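Home > Workshop notes > Grippers

Home Notes Bench Archive About Contact

Setting up the hand-held grippers again

11 Mar 2026

I have had the pair of hand-held grippers in bits for most of a week and they are now back in use, so I am writing down how they are set up while I still remember. Last time I relied on an email to Anjani Setiawan, and neither of us could find it.

For anyone new to these notes, I look after the recording station at Killdale. You hold one gripper in each hand, do some ordinary household job with them at a table, and the movements are recorded and used to train the arms at the Disthorpe site. The arms are Anjani's department. Mine is the table, the grippers, the cables and whatever breaks.

The trouble started in November. The right gripper began closing a little late. You squeezed the trigger, there was a small dead patch, and then the jaws came in. People got used to it and squeezed harder, and that made it worse, as the pivot pin was already loose. By the time Raíssa Bezerra wrote "right hand feels mushy" in the book, the pin had worn its hole oval.

I took both of them apart, the left one for comparison. There are four screws under the trigger guard and two longer ones behind the jaw mount. Keep the long ones separate. If you put a long one in a front hole it will go in quite happily and press on the slider, and you will spend an afternoon looking for the friction. I did that two years ago and did it again this time.

The new pin is steel, from Jutden, and the hole is bushed. Bastien Ferrand turned the bushes for me. He made them slightly too tight and I eased them with fine paper wrapped round a drill shank. The jaws now start moving as soon as the trigger does. While I was in there I cleaned out the slider track, which was full of grey fluff, presumably carpet. I put in a very thin smear of the Caron grease. The tub says to apply generously. Don't, it collects fluff.

After that it was the markers. Each gripper has a little white triangular plate with black dots on it, and the tracking works from those. They have to sit on their mounts the same way every time. If a plate has been knocked, even by a small amount, the recorded hand is in a different place from the real one and everything further along is wrong. I fix them in this order: seat the plate, nip up the screw, push the plate gently with a thumb to see if it rocks, then tighten. Then wipe the dots with a dry cloth. No spray.

With both grippers back together I did the tracking calibration. The old settings file was no use because I had disturbed both plates, so I started from nothing. You sweep each gripper slowly through the space over the table, high and low, turning the wrist as you go. I take 300 samples a side. Vratislav Hájek used to take 430 and may well have been right to, but I have compared the two and could not see a difference worth the sore arm. The left came good first time. The right would not settle until I found a cable pulling on it.

Cables, then, which are most of this job. Each gripper has its own black lead, and the lead has to leave the hand downwards, with enough slack that you can reach the far side of the table without feeling it. Too little slack and it tugs your wrist round. Too much and it drags over the table and takes the objects with it. I set mine by holding the gripper out at the furthest point I will need and then giving it another hand's width. The stands stay back off the table so that nothing crosses in front of you.

For the test job I used the white wire basket with the shelf in it and a small lidded tub. It is a good test because the tub is round and the jaws are flat, so a late or uneven grip shows up straight away as the tub turning. You pick it up, move it over the basket, put it on the shelf, let go, and do the same thing in reverse. 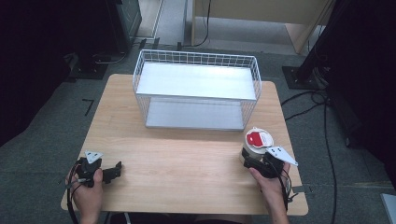

Left gripper open, right one holding the tub in front of the basket.

I did 54 of these with the right hand and then swapped over. The right hand dropped it twice, both times early on and both my fault for coming in at an angle. The left dropped it once. I am happy with that. Before the repair the right was dropping it often enough that Séverine Ferrand had stopped using it for anything with a lid.

The jaws themselves I left alone. The pads have some life in them yet and a fresh pair is a nuisance to bed in. When they do need doing, change both sides of a gripper together. One new pad against one old one gives a lopsided grip, and it is hard to spot by eye.

Things to check before a session, for whoever has it next:

- trigger moves the jaws at once, no dead patch
- marker plates do not rock
- both leads run down from the hand and are not caught on the table
- floor marks still stuck down and the table not shifted
- do one pick with each hand and watch it on the monitor

If the table has moved, put it back to the marks and recalibrate. Don't try to correct it afterwards in the file. Vratislav and I lost a day to that once and ended up recording the whole lot again.

I still have one spare pin and two spare bushes, in the tobacco tin in the top drawer. The worn pin is in there as well, in a twist of paper marked OLD, so please don't fit it. The next job is a proper strain relief on the right lead, where it goes into the handle. It has tape on it at present and I will order the part when I do the next Jutden order.

Share Print 3 comments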